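Visit to the Bollwood Games Fair
May 4, 2025

The Bollwood fair has moved to the old Vandenberghe hall this year, a ten-minute walk from the station. I went for the board game publishers and the teaching room, and stayed until closing.

Wokeck had the largest stand, with 23 tables set up for demo play. I tried Skaltelmont, their new two-player game. Each side moves stone carriers along a ridge and tries to block the other's path. The rulebook is short and a round takes less than half an hour. The print run is 1000 copies – the rest will follow in August if it sells. My one complaint is that the board is hard to read from the far side.

Dayana Arriaga ran the children's chess sessions upstairs. She starts with pawns only and adds one piece at a time. By the end of the hour most of the group could play a full game, slowly. Her worksheets are sold in sets at the door, and I bought the second one for my nephew.

At the side tables you could buy used games, club sweatshirts and score pads. Prices were fair, but several of the older games had parts missing, so check the box before you pay.
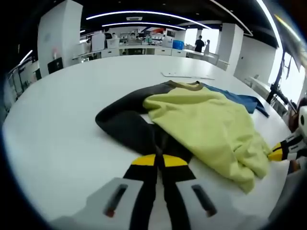
Talks and tournament

Jintana Wannasri spoke about writing rules for young players. Her advice was to test every page on a child who has never seen the game. The talk ran late and cut into the rapid tournament, which then started without its printed pairings.

Coffee was 2 dollars. Parking behind the hall is free on Sundays, but the gate on the north side was locked, so use the main entrance.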